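4. Do shape-sorting scores tell us anything about later arithmetic?

The claim that early skill with shape sorters leads to better number work at school is repeated so often that few writers now bother to support it. We went back to the studies usually named in its favour and found the evidence thinner than we had been led to expect.

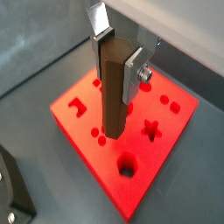

Daichi Uchida

4.1 The Nunden and Trivport samples

The Nunden study followed 60 children from nursery into their first years of school. Its headline result is a link between the time taken to fill a board at age two and marks in a written sums test at age four. By the time of that test 13 families had left the study, and the report doesn't say whether the children who left were slower or faster than the rest. It also says little about what the children had at home. A child with a box of puzzles in the bedroom has had practice, and practice alone could account for quick hands at age two.

The Trivport group tried to deal with this by asking parents to keep a diary of play. The diaries were filled in on Sunday evenings, from memory. We would place little weight on them, and it is odd to see them used as a control for anything.

4.2 What counts as the same task

A second difficulty lies with the boards themselves. Some have a handful of openings and some have many, and a child who posts a disc through a round hole has been asked for much less than one who must turn a star until its points line up. Pooling the times from such different boards, as Poirier does, treats them as one test. The larger boards also leave more room for lucky guesses to be ruled out one by one, a slow method that looks much like careful thought on a score sheet.

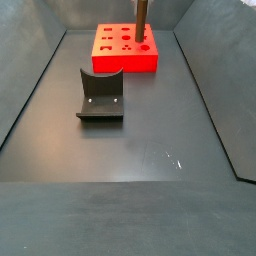 Figure 2. Red shape-sorting base with nine holes in three rows of three.

Poirier's answer is that any differences will average out. They may — but only if the harder boards were spread evenly across the nurseries, and the paper gives no table from which a reader could check.

4.3 The Nivesside replication

The Nivesside team set out to repeat the Nunden result and reported success. Their link is weaker, though, and 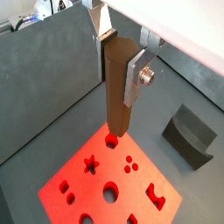 it shrinks again once the children's spoken vocabulary is taken into account. The authors put this in a footnote. We think it belongs in the abstract. Children who talk early tend to do well on many tests, sums included, and a measure that mostly picks up general progress is a poor guide to what a toy has taught.

None of this shows that shape sorters are useless. Children enjoy them, and enjoyment needs no correlation behind it. The stronger claim, that time at the board improves arithmetic, would need children to be assigned to different kinds of play and then followed up. None of the studies reviewed in this section did so, and we leave them out of the pooled estimate in Section 5.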